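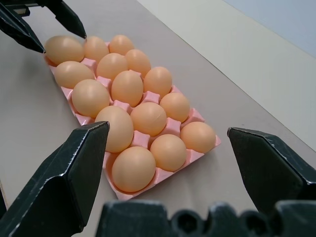
A full pink tray: brown eggs, five rows of three, ready for the fridge or the frying pan.

Pink egg trays are back on the counter at Cako

By Jiahui Bai
16 Sep 2022

If you've been into Cako on Favitz Lane this week you'll already have seen them, stacked up by the till and very, very pink. The refill egg scheme has started again in Bretel after a summer off, and I was so pleased to see it that I bought more eggs than one person can sensibly eat. (Quiche tonight. Probably quiche tomorrow.)

For anyone who missed it the first time, it goes like this. You pay a 60p deposit for a plastic tray, you take your eggs home in it, and when it's empty you bring it back, rinsed, and swap it for a full one. You only pay for the eggs after that. If you get fed up with the whole thing you hand the tray in and get your 60p back, no questions asked. The eggs come from Quintana, the farm up past the water tower, and they arrive first thing in the morning, before the bread's out.

The scheme had its first go in April, with 200 trays, and it went a bit too well. They'd all gone out of the door inside a fortnight, and then hardly any of them came home again. I'm not going to name names but I know of one holding beads in a craft room and another with seedlings in it on a windowsill, and I can't say I blame anyone, they're good trays. But you can't run a swap with nothing to swap, and by the time the hot weather arrived the shop had gone back to plain cardboard.

This time there are almost 700 trays in the pot, split between Cako and the farm gate, and the deposit is new. In April they were just lent out on trust. I did ask whether 60p was enough to make anyone walk back with a tray, and the answer I got over the counter was that it isn't the money so much as the receipt, which has a big reminder on it saying when you took yours out. We'll see! I've stuck mine on the fridge.

The tray itself holds fifteen, five rows of three, and I've heard grumbles about that already. People like a dozen. Recipes like a dozen, or half of one, and the egg rack in my fridge door takes fewer still. I was in the grumbling camp in April and I've changed my mind. Fifteen does our house for a week and a bit with a cake in the middle, and the tray goes flat on a shelf, so I've stopped using the rack in the door altogether. It's a longish thing, mind you. Measure your shelf if you've got one of those narrow fridges, or leave it on the worktop somewhere cool and out of the sun.

What I like best is the little peaks that stick up between the cups. They come up high enough that the eggs sit apart from each other, and you've got something to rest a finger against when you're fishing one out from the middle. I carried mine home on foot, over the footbridge and up all the steps, with a loaf under my arm, and got the lot home in one piece. With cardboard I'd usually have one casualty by the top of the steps. There's no lid, though, and that does want thinking about if you come by bike. A tea towel over the top and the tray flat in the bottom of a basket is what the woman in front of me was doing, and she seemed to have it down to an art.

The eggs are all brown at the moment, that nice light tan with a bit of peach in it, and they're mixed sizes. That's the other change. Quintana used to grade everything into medium and large and charge accordingly, and they've dropped that for the trays. You get what the hens have laid, so there'll be a whopper or two in with some rounder, smaller ones, and it's one price for the lot. For boiling it doesn't matter a bit, you just take the little ones out a touch sooner. For baking I've gone over to weighing them, which I should have been doing anyway according to my sister, who has been telling me so for years.

A few practical bits, as I got asked about these the minute I mentioned the trays to anybody.

Check your eggs before you leave the counter. The staff at Cako don't mind in the least, they'd much prefer you did. Fine pale marks on a shell are often just scratches, but it can be hard to tell a scratch from a hairline crack by eye, so if you're in doubt ask for it to be swapped. If you spot a cracked one when you get home, don't keep it to see how it does. Out it goes.

Wash the tray before you bring it back. Warm water and washing-up liquid, and a brush for the bottoms of the cups, then let it dry properly standing on its side. They get cleaned again at the farm before they're refilled, so you don't have to go mad, but please don't hand one over with yolk in it. Don't put it through the dishwasher on a hot wash either. Somebody did in April and the tray came back shaped like a crisp.

You can return to either place, no matter where you picked yours up. The farm gate has a crate for empties beside the honesty box. If you leave one in the crate you won't get your deposit there and then, so take the receipt and the tray to Cako if you want the money back.

Egg boxes of the old sort are still welcome too. Quintana will take clean, dry cardboard ones for the customers who buy by the half dozen, and there's a pile of those next to the pink ones for anyone who doesn't fancy a whole tray.

I had a look at the sign-up book while I was waiting for my change, and there were 26 households down for a regular tray by the time I added mine. A regular tray means yours gets put aside with your name on a bit of tape, and you've got until closing to collect it. If you're away, ring and tell them, otherwise it goes out to whoever's next and you'll be paying for eggs you never saw. I nearly came a cropper on that one in the spring, when I went off to the coast and clean forgot.

There's been some talk of adding white eggs, and of duck eggs when they're about, though the cups may be too snug for those. I was told they're trying a few to see. I'd have duck eggs like a shot, they make the best sponge in the world and I'll argue with anyone who says different.

And the colour, before you ask. It was pink or a sort of murky green, and the feeling at the shop was that pink would be harder to lose at the back of a cupboard. My neighbour thinks they look like something out of a doll's kitchen. I think they look lovely with brown eggs in, and mine's sitting out on the table as I write this, with a gap where breakfast was.

If you've still got one of the April trays in the shed or under the seedlings, they would love it back, no deposit needed and no telling-off. You can leave it on the bench outside Cako if you're embarrassed. There's a free bun in it for the first few people who own up in person, and I'm told the cinnamon ones go early.

Trays are on sale at Cako during normal shop hours and at Quintana's farm gate until dusk.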